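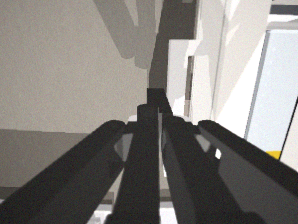

Fondo claro, piezas en gris oscuro. Render.

Tiempo de lectura: 2 min

24/09/2025. Cuaderno de taller, encolados

Sigo con las probetas de cola para las patas de los taburetes Odby. La tanda de marzo se hizo con la cola vieja y no vale como referencia: el bote llevaba abierto desde antes del invierno y ya hacía grumos.

Hoy, 17 probetas de haya, todas de la misma tabla, testa contra hilo, cortadas en la Pelletier con el disco fino. Superficie tal como sale de la sierra, sin lijar. Encoladas con Zolla blanca, una sola cara, extendida con espátula dentada. Apriete con los gatos pequeños hasta que asoma un cordón continuo de cola por los dos lados. En tres probetas el cordón salió solo por un lado y las he marcado con lápiz rojo. No las tiro, quiero ver si rompen antes.

Temperatura del taller baja por la mañana, puerta abierta hasta mediodía por la descarga de tableros. No apunté la humedad porque el higrómetro está sin pila. Comprar pila.

La ficha de Zolla pide apretar enseguida. Con las últimas probetas tardé más de la cuenta, me quedé sin gatos libres y tuve que ir a buscar los del banco del fondo. La cola ya hacía piel en los bordes. Para la próxima tanda, sacar todos los gatos y abrirlos a medida antes de destapar el bote.

Carga de ensayo: empiezo en 300 N y subo despacio hasta rotura, igual que en marzo, para no cambiar dos cosas a la vez. El objetivo para la pata trasera sigue siendo 1.000 N sin abrir la junta. Si rompe la madera y la cola aguanta, se anota «M»; si abre por la línea de cola, «C»; si es mixto, «MC» y foto de las dos caras.

Pendiente:
- Cortar otra tanda igual, pero lijada a grano medio.
- Pedir más Zolla. Queda menos de medio bote.
- Revisar la escuadra de la Pelletier, dos probetas tienen la testa un poco fuera.
- Preguntar en Volley si el haya del próximo pedido viene vaporizada o no, en el albarán no lo pone.

Las probetas se quedan apretadas en la balda de arriba hasta mañana. No mover los gatos, por favor, aunque hagan falta para el armario.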